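Subject: Re: [busham-bellringers] Outing to Flellthorpe in June
From: Kaja Petrauskas
To: the Busham ringers' list

Darius Petrauskas wrote:
> Flellthorpe have offered us the tower from 10 until noon. It's 53 steps
> up a narrow spiral, eight bells, and they go well by all accounts. Can
> we get enough people for a quarter peal attempt, or shall we keep it to
> general ringing? Also need to know who wants a lift. I can take three
> plus a small dog.
>
> D.

Oh, please let's go! I rang at Flellthorpe once, years ago, when I could barely manage call changes, and I've wanted to get back there ever since. The ringing room has a big west window with the light pouring in, and the tenor has the loveliest low hum after you stand her. You feel it in your feet.

My vote is for general ringing first (rounds, call changes, some Plain Hunt so the newer ones get a proper go) and then a touch or two of Grandsire Triples for whoever fancies it. A quarter would swallow the whole morning and leave half of us sitting on the bench. I'd much rather hear Sepp's beginners on eight bells for the first time - they've only ever had our six, and it's such a thrill when you first hear those two extra bells come in!

I've been reading up on the tower too. The back six were rehung on ball bearings and the frame was moved down a floor at the same time, so the draught is up to 300 inches shorter than it used to be on the longest ropes. That explains why the old hands talk about Flellthorpe as a wrestling match and everyone who has been lately says the bells are a treat.

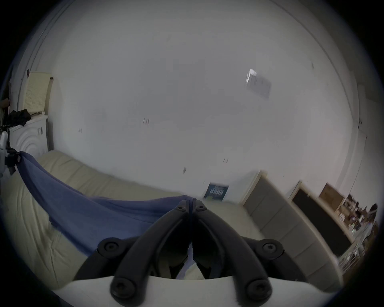 What should learners bring if they haven't rung away from home before?

Flat shoes, short sleeves or ones that stay rolled up, and a jumper for the stairs, which are cold even in June. Leave scarves and long necklaces in the car. There are boxes to stand on in the ringing room, so no need to carry ours up.

Lunch: the Drerker does soup and sandwiches from noon and will keep the long table for us if I ring them by the end of the month. The 111 bus stops right outside, for anyone who'd like a pint and doesn't want to drive.

Darius, put me down for a lift please, and I'm happy to have the dog on my lap. Everyone else, reply to the list with "ringing", "ringing and lunch" or "just lunch" and I'll keep the names together.

Kaja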